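Hustholm Robotics Club
Progress report to the Declercq Fund, Thursday, February 16, 2023

Summary

The club works according to the plan we sent with our application, with one delay. We have used almost 400 of the 664 euros granted for this school year. The remaining money is reserved for the travel to the Dondance student competition.

Work since December

The students meet once a week after lessons. In the first weeks they learned to write simple motion programs and to read the error messages. After this they formed two groups, one for planning of the arm movements and one for grasping. Both groups use the same simulator, which we call Vonus.

The delay is in the grasping group. Their first program used the same finger opening for all shapes, and this was not good for blocks with a sloped side. They now write a separate approach for the wedge, with the gripper coming straight down from above and the fingers open. They made 50 trial runs with the new approach, and 32 of them ended with a correct lift. 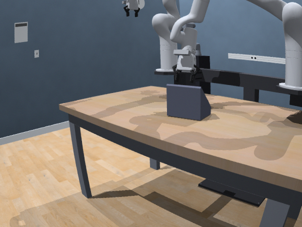
Next steps

1. The grasping group will study the failed runs and correct the height where the fingers close.
2. The planning group will add a movement for the second arm, so that both arms can share one table safely.
3. We will send you the competition registration and the receipts together with the next report.

We ask the Fund to confirm that the travel money can be paid before the end of the school year.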